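Reading time: 4 minutes

In defence of the good-enough decoration

My aunt kept a cardboard box on top of her wardrobe, and in it was everything needed to make a room look as though something was about to happen. Paper chains, mostly, and a string of felt leaves, and a pair of birds with real feathers and wire feet that had to be bent round something before they would stay up. The box came down for birthdays and christenings, and once for a neighbour's driving test. She never bought anything new for it that I can remember, and I don't think any of us ever wished she had.

I've been thinking about that box since February, when I helped to dress a hall for a friend's wedding party. There were 30 of us coming to eat and a fair number more coming to dance, and the bride, Faith Tanui, had asked only that it should look cheerful. That was the whole of the instruction. You would think it could be met with an afternoon and a stepladder, and in the end it was, but first we had two weeks of messages about whether the napkins should be sage or eucalyptus, and whether fabric flowers would let the side down.

I should like to speak up for fabric flowers. I should like to speak up for the whole family of pretend things, in fact: the silk ivy, the wax pears, the little birds on clips, the wallpaper with roses on it bigger than any rose has a right to be. We have grown rather snooty about them. A house is now supposed to be decorated with seed heads and a branch that looks as if it blew in through the door, and if you put out anything that is plainly a copy of something else, people suppose you couldn't tell the difference. Of course we can tell the difference. A child of four can tell the difference, and loves the thing all the same. 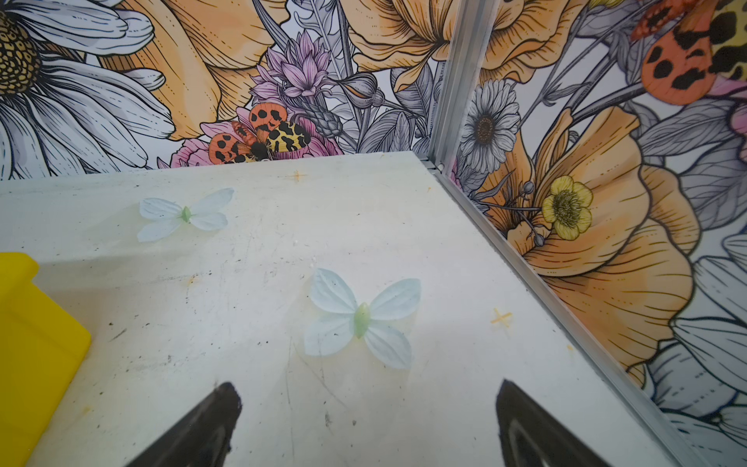
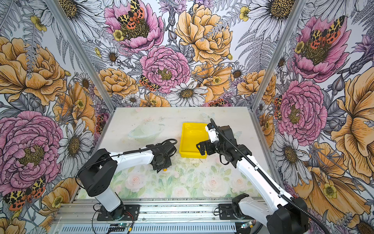
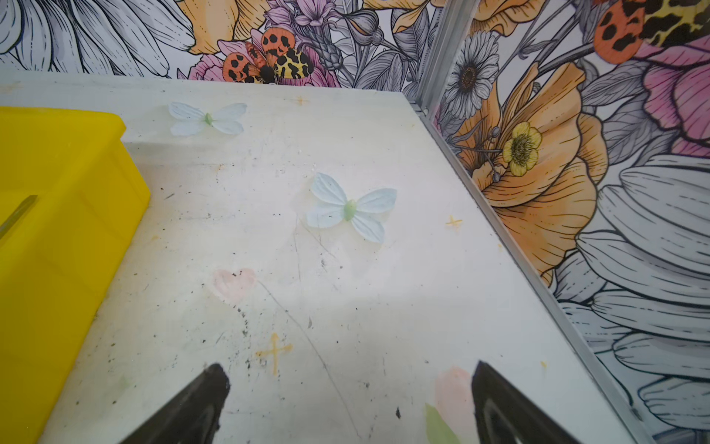
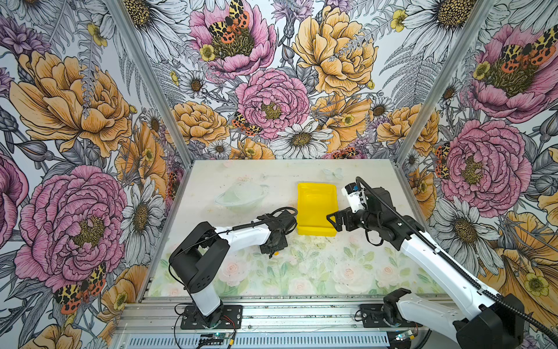
There is a shop I'm fond of called Tinda, two doors down from the dry cleaner's, which sells ribbon and trimmings and very little else. I go in for a yard of something and come out much later with a paper bag and a lighter purse. The woman behind the counter has never once asked me what any of it is for. I find this a great kindness, as I usually have no idea myself. I like knowing that there is a drawer at home with some velvet ribbon in it, and that if somebody passes an exam or comes back from abroad I can tie a bow on the banister before they've got their coat off.

Compare that with the catalogue from Dirkelier that drops through my door whether I want it or not. It's a handsome thing, I'll admit, and I read it in the bath. But everything in it comes as a "story" or a "collection", and the rooms are so finished that I can't imagine anyone putting a cup down in them. Last time I looked there was an arrangement of dried grasses priced at more than our hall had cost to hire for the evening. I have nothing against dried grasses. I only wonder who it is we're trying to please when we spend that sort of money on looking as if we haven't tried.

My friend Sandano, who taught infants for most of her working life, thinks the trouble began with photographs. When a party was something you went to and then remembered, the decorations had only to be bright and roughly in the right place, and by the second glass they had improved a good deal. Now they have to stand up to being looked at by people who weren't there. I think she has a point, though I would add that my aunt's generation could be perfectly unkind about one another's curtains without any photographs at all.

We did use the fabric flowers at the wedding, as it happens. We pinned them along the front of the stage, and somebody's grandmother took one home in her hair. The napkins were white, as that was what the hall had in the cupboard. Faith danced in her stockinged feet until the lights came up, and several of the paper lanterns fell down during the speeches and were kicked about very happily by the children.

The birds from the box on the wardrobe came to me in the end. One has lost most of its tail. They live on the curtain rail in my kitchen all the year round, and when the window is open they turn a little towards each other.

More from this column
Rugemalira's bakery and the case for a plain bun
Why I still write my own labels
On lending books and not getting them back
The pleasures of a slow bus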